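Dry-fit PVC stand leans once the long upright goes in – glue it or start over?

Posted in Frames, Stands and Shelving
Asked by hutedden_garage, Sep 6, 2024

I'm putting together a white PVC pipe stand for grow lights and I have my doubts about most of the advice I've read so far. Everybody says the same thing: dry-fit it, square it up, glue it, done. Mine dry-fits fine until the tall upright goes in. Then the whole thing leans, and the lean isn't always in the same direction.

What I've tried: turning the pipe in its socket, cutting a fresh end, and pushing harder. Pushing harder got me a pipe that is very hard to pull out again and still leans. A guy at the store told me the glue "pulls it straight." I don't believe that for a second, but I've now read it in two other places, so I'm asking before I open the can.

Parts are from Hakel, a mix of pipe and fittings, bought in August. The upright is 37 inches. The bench has a padded cover on it that I'd like to keep there for the sake of the bench top. 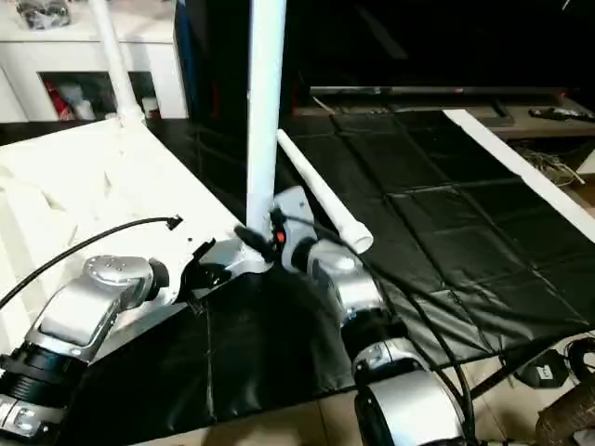 Frames, Stands and Shelving – a section of the Cullolcombe Home Workshop Club help pages

Two things I'd like settled. First, is a soft bench cover a real problem or is that just something people repeat? The black one here has stitched seams and it creases when anything is dragged over it, and I can't work out if a crease under a fitting matters or if I'm blaming the mat for a bad cut. Second, should the short pieces go on first, or the tall one? The instructions I have show the tall one going in first, which seems backwards to me, but whoever drew them presumably built it at least once. Maybe.

Please don't tell me to buy a metal one. I know they exist.

Oğuzhan Dağdelen
Member

The glue will not pull it straight. You were right to doubt that. Solvent cement softens the pipe and the socket and they set together in whatever position you left them, lean included. You get a few seconds to adjust and then you own it.

On the cover: it matters, though less than people claim. A narrow foot on a soft surface can settle to one side, and over the length of a tall upright a tiny tilt at the bottom turns into something you can see at the top. That also fits with your lean changing direction. A bad cut leans the same way every time relative to the pipe. If you rotate the upright half a turn and the lean goes around with it, blame the cut. If the lean stays where it was, blame the socket or whatever is under it. You said you turned the pipe but you didn't say what happened, and that's the part I'd want to know.

Do the test on something flat and hard. A piece of scrap board on top of the mat is enough, and your bench top stays protected. Put a small level against the upright, read it, turn the stand 90 degrees on the board, read it again. Two readings that disagree mean the board isn't level, so fix that before you judge the pipe.

Then there's the holding. I see a lot of people steady a tall pipe from high up, where it's comfortable to reach, and then complain that the bottom wanders. Hold it low, right by the fitting, one side against the other, and leave the top alone. 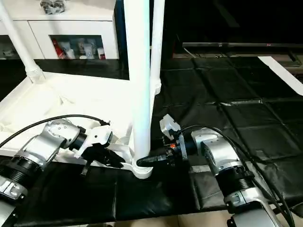 With the bottom held like that you can feel whether the pipe is going into the socket straight or riding up on one side. Most sockets have a slight taper, so a pipe that goes in crooked will jam crooked and feel tight, which people mistake for seated. Mark the socket depth on the pipe with a pencil before you push. If the line disappears evenly all the way around, it's in. If you can still see it on one side, pull it and try again, with a twist this time.

As for the order, I don't agree that tall first is backwards, but I don't think it's a rule either. I build the base complete, get it sitting flat with no rocking, and only then put the upright in. A base with loose parts moves when you lean on it, and you will lean on it. If your base is one flared fitting and nothing else, the order doesn't make much difference and the drawing is fine.

One thing I'd push back on: a fresh cut is only as good as the saw. If you cut it by eye with a hacksaw, you have replaced one slanted end with another. Use a miter box or a ratchet cutter, clean off the burr inside and out, and check the end against a square.

pipes_and_peas

just sand the end till it fits, mine has been up for 6 years with no glue at all, lean is not a big deal if the lights hang from the middle. you guys overthink this

Sekiguchi_J
Member

I wouldn't sand it until it fits. That gives you a loose pipe, and a loose pipe with lights on it is worse than a leaning one. Six years is nice, but I'd like to see it.

I mostly agree with Oğuzhan, except on the scrap board. I've used one and it slid around on the padding every time I twisted a joint. For me it was quicker to fold the cover back and work on the bare bench for the one step that needs it. Your call, if the bench top is something you care about.

What I'd look at before any of this is clutter. Dry-fitting goes wrong a lot because the spare lengths and the packaging are lying right up against the piece being assembled, and a fitting ends up sitting on the edge of something. You think you're on the bench and you're a sixteenth of an inch up on one side. I don't say that's your trouble. I say check it, it costs nothing.

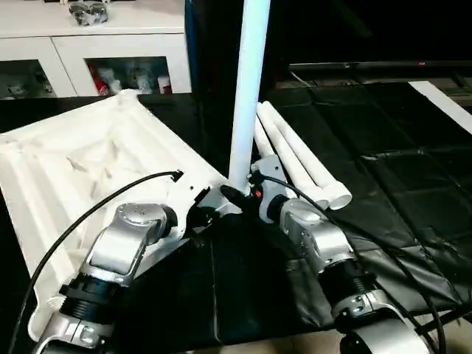
Move all of it to one end, or onto the floor, and see if the lean changes. If it does, you just saved yourself a can of cement. While you're at it, sight down each length of pipe before you choose which one becomes the upright. Pipe that was stored leaning against a wall can take a bow, and a bowed pipe looks exactly like a crooked joint when it's standing up. Roll it on a flat floor. If it wobbles, use it for short pieces, where the bend won't show.

I'm not convinced you need glue anywhere on this, by the way. Nothing is under pressure. A single self-tapping screw through each socket holds fine for lights, and you can take it apart when you find out you built it the wrong height. I have glued exactly one stand in my life and I had to saw it in half to get it through a door.

hutedden_garage
Asked this

Did the half-turn test on a board. The lean stayed put, so it's the socket or the base and my cuts are off the hook. I've swapped the fitting for the spare and it's better, though I wouldn't call it straight yet. Going to roll the pipe next. Leaving the can closed for now, and I'm still not buying the "glue pulls it" story from anyone.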